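Company › Who we are

Firneo is a small yacht charter and yacht care company. Gönül Yalçınkaya started it with one sailing boat and a desk in the harbor office, and today we look after 52 boats for their owners, from small day sailers up to 67 feet.

Our work has two sides. In the season we prepare the boats for charter guests, meet them on the pontoon and explain everything on board, also the toilet pumps. From December the boats come out of the water and go to our yard at Domumell, where we have place for 20 hulls under the roof.

We speak Turkish, English, German and Latvian — the last one thanks to our rigger, Mr. Eglītis, who came for one summer and stayed.

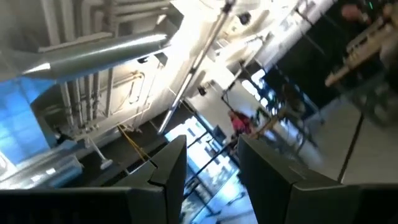

Owners receive a written report after each charter, with engine hours and a list of small damages. We do not sell boats. If you want to buy one, we can go with you to the survey and tell you our opinion.

The office is open from 8:30 in the morning, and in the season until the last boat is tied.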